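Speaker notes: Two arms on a table, and what they are good for
Shared workshop evening, 13 July 2025
Slot is 21 minutes with questions. Don't rush the middle.

Opening. Say hello, say which bench I work at, skip the career history. Ask who has seen a video of a robot tidying a kitchen. Wait for hands. Then ask who has seen one where the kitchen wasn't tidied first by a person. Wait longer.

My position, said early so people can disagree with it all evening: the Jomitz build is a good project and a poor housekeeper. I like working on it. I wouldn't pay for what it does, and I'd be suspicious of anyone who asked me to.

What it is. 2 arms, one table, one basket. The job is to pick small household things off the table and put them in the basket. A child does this, badly, at age three. We picked it for being dull and easy to check. The thing is in the basket or it isn't, and you can't argue your way around a jar still sitting on the wood.

Money. People always ask, so get it over with. The project has cost 3,146 dollars so far, and that leaves out tools we already had and every evening we put into it. Of that, 500 went on parts that are now in a drawer. (Pause here. Someone will ask which parts. Answer: the first set of fingers, a mount that flexed, and a power supply I bought in a hurry.)

Next slide. Leave it up while talking about grasping.

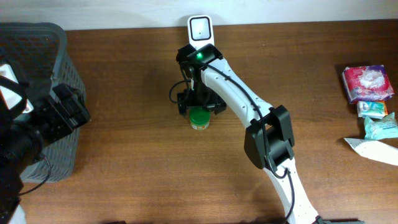 The green-lidded jar, with the gripper lined up over it.

Everyone relaxes when they see this slide. The fingers are at the lid, the little green light is on, it looks finished. I want the room to be careful here. A still of a gripper over a jar tells you the arm got to the jar. It says nothing about the next two seconds, and the next two seconds are where our trouble lives. Bring the pen and the spare jar lid and act it out: come down slightly off center, close, watch the lid roll away from one finger.

Jars are also the friendly case. They have stiff sides and a clear top, and they stand up by themselves. Point to the packets over on the right. Soft wrappers fold when you squeeze them and slide when you don't. A flat sheet of paper is worse, with hardly any edge to get hold of. If a demo has only jars and blocks in it, ask to see the tissues.

Mention the cable on the arm. It loops out by the wrist, and I look at that loop more than I look at the gripper. Cable routing took up most of June. We tried clips, then tape, then different clips. Nobody puts this in a video, and I understand why, but it was a month.

Software, short version. Rekis is our name for the script that steps the arms through a job and logs each try. It is plain and I trust it. Lacerda is the part that is supposed to choose what to pick up next. I trust it less. It's fine on a table it has met before. Shift the basket by a hand's width and it gets odd. Calling that learning seems generous to me — I'd call it remembering, until somebody shows me otherwise.

Why two arms? Fair question, and I asked it at the time. The argument was that one could work near the basket while the other reached across. In practice we spend a lot of effort keeping them out of each other's way. I still think one arm and a better gripper would have been the smarter build. I lost that vote and I'm over it, mostly.

If someone brings up Susier: that's the planned next version, on wheels. Say I've seen the drawing. Don't get pulled into it.

What I'd ask of any home robot, ours included. How many tries did you throw away? Who set the table? What happens with an object it hasn't met? Read these slowly, people write them down.

Questions. Repeat each one into the mic. If they want to try driving an arm afterward, one person at a time, sleeves rolled up, and I keep my hand by the power switch.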